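Tuesday, back room, paper and baskets

Started at 2 after Latifa had finished with the table. Wiped it down first. The old covering had left glue marks along one side and they needed warm water and a scraper.

New covering is the white paper from the Trallora roll. It comes off the roll with a strong curl, so I cut the length last night and left it under the big atlases. Better this morning, though one side still wants to lift. Fulvio suggested taping all the way round. I would sooner not – the tape pulled the finish off the other table in July and Natalina had to oil it again.

Paper weights, for the order book: Gualtiero wants 310 for anything that gets drawn on. The 500 is too stiff to fold down at the sides and costs more. Stay with the lighter one for covering.

Baskets. We have been using the solid tubs for offcuts and the dust just sits in the bottom. Moving to the plastic ones with holes in the walls, which can be rinsed under the tap and stood upside down to drain. Small pieces may get out through the sides, so anything under 40 mm goes in the Jusbridge jars as before.
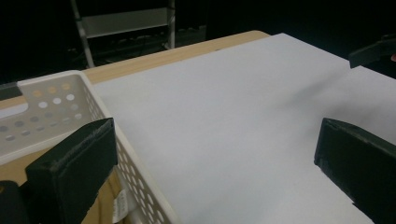 Kidus asked whether the basket should stand on the paper or on the bare wood. I don't mind, as long as it gets lifted when it is moved. Dragging it rucks the sheet and then the whole thing has to be smoothed out again.

Light in there is poor after four. Could do with the lamp from the Brustix bench if they can spare it.

To do: ask Natalina about the lamp, order another roll, find the good scissors.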